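Rental walk-through, Stulik duplex, October 14, 2020

My own checklist before I make an offer. Comments are just me thinking out loud!

Roof: OK. 7 years left, I'd guess.
Smoke alarms: 3 found, 2 working. Seller replaces the dead one or I knock it off the price.
Stair rail: loose at the top (I gave it a good shake). Needs fixing before any tenant moves in.
Wiring: panel looks tidy, but I want Grurnine to test it.
Water heater: no drip pan. Ugh. 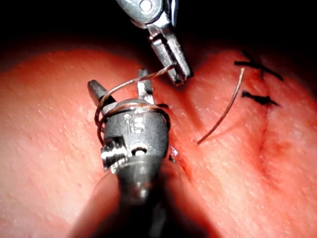
Back steps: 5 of them, solid, no rot.
Basement windows: one painted shut, so it fails as a bedroom exit for now.

Still interested, just not at full asking.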